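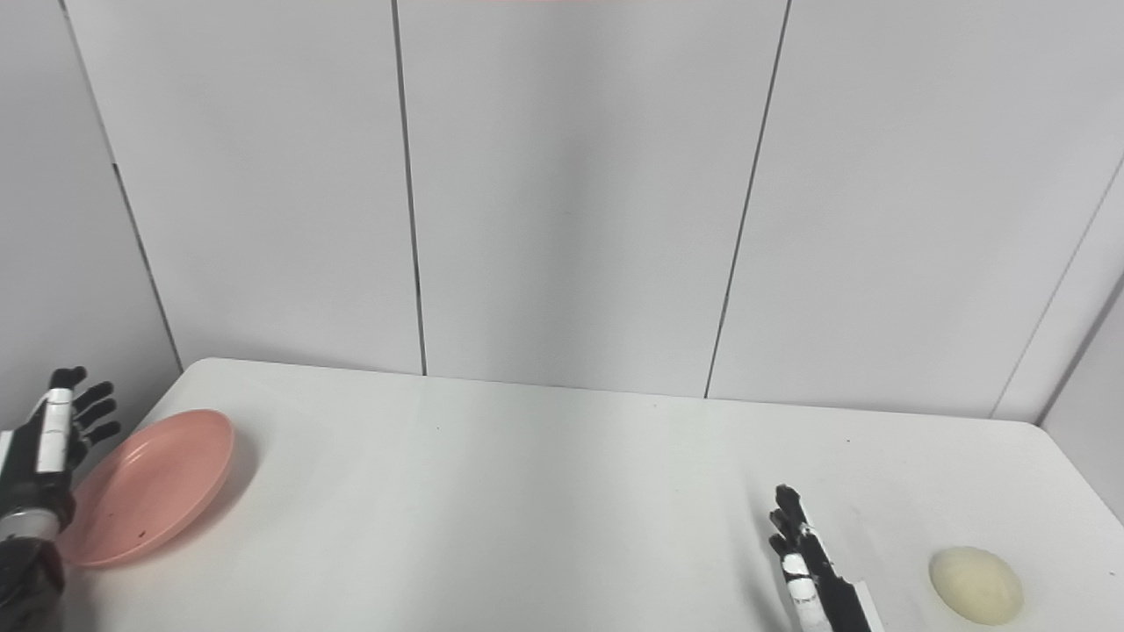

Pink plate, white table.

2023-04-29

Glaze tests, second round. Kiln came down overnight, opened it first thing, lid a bit stiff again on the hinge side. Needs looking at before the next bisque.

Celer clear over the Skotham buff: better than last time. Less crawling on the rims, still pinholes on the thick ones. I think I'm leaving the bucket too long between stirs. Tile 2 had the worst of it, dipped last, so that fits.

Dobos white is still too stiff. Thinned it with up to 200 ml of water per jug and it went on nicely but then ran on the steep tiles. Stopped 3 mm short of the shelf on one, lucky. More kiln wash under anything with Dobos on it please, and leave a proper bare foot. Not a thin wipe, a proper band you can see.

Celer over Dobos: pretty, milky, breaks to brown where it's thin. Want this on the mugs for November. Try again with the Dobos sprayed instead of dipped.

Dobos over Celer: don't bother. Grey, looks like washing-up water.

Flistby red slip. Flaked off two of the handles, fine everywhere else. Handles were drier than the bodies when it went on, so slip them earlier, same time as joining. Wrote this on the lid of the tub as well becuase I will forget.

Weighed out a fresh batch of the clear, 1733 g dry. Awkward number, that was the end of the sack and I scaled everything else down to it. Sieved twice. Lumps left in the mesh look like old frit, binned them. New bucket has the green tape, old bucket has no tape and is for testing only. Don't mix the two, I want to know if it's the batch or my dipping.

Cones: bottom shelf further over than the top, same as the last firing. Middle about right. Might be the element, might be how I packed it, bottom was nearly bare. Fill the bottom next time and see.

Shelf with the chip is now at the back of the rack, chip facing out. Still usable for tiles.

Reclaim bin full. Needs turning out on the plaster before it starts to smell, and the plaster bat is still damp from last lot so stand it up on edge by the window first.

To do
order Flistby slip, small tub
grind the feet on the plates, two rock
hinge!!
label tiles on the BACK with oxide, pencil burnt off agian and I had to guess at two of them
ask Skotham if the buff comes in a finer grog

Next firing when the bottom shelf is full, mugs go middle.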